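Sewing for the Home, Evening Section
Handout 4: Hemming Table Linens
Revised 7 August 2018

Bring to class: your pressed fabric, a seam gauge, hand needles, and thread you can stand to look at. The supply closet has thread in one color, mustard, left over from the July session.

1. Squaring up
Fabric from the bolt is rarely cut straight, whatever the store told you. Pull one crosswise thread near the cut end and trim along the gap it leaves. Linen gives up its thread easily. Cotton canvas will fight you. Polyester blends can be trimmed with a ruler and low expectations.

2. Shrinkage
Wash and dry before cutting. Last term's runners in the Skudow linen went into the dryer at 42 inches and came out at nearly 40, and several people took this personally. The Brollport cotton behaves better but bleeds, so keep the red away from anything you like.

3. Cutting sizes
Dinner napkin: cut 20 inches square for a finished 18.
Runner: cut 15 inches wide for a finished 13. Length is up to your table.
Tray cloth: measure the flat part of the tray, inside the rim, and add an inch on all sides. People measure across the rim every term and end up with a cloth that climbs the walls. 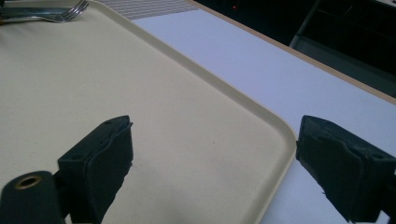
Tray with raised rim and rounded corner; fork at upper left.

4. Mitered corners
For a half-inch double hem, press under half an inch on all sides, then half an inch again. Open out the second fold. Fold the corner in on the diagonal so the creases line up, press, and trim the tip to a quarter inch. Refold the sides. They should meet in a neat 45-degree line. If they meet somewhere else, unfold and press again before you reach for the scissors.
Rounded corners can't be mitered. Use bias binding, Tai or Plirkis, half-inch width. Pin it generously and ease it around the curve without stretching.

5. Homework
One napkin, four mitered corners. Three good ones and a disaster will be accepted. Leave the disaster in, as we'll be unpicking it together.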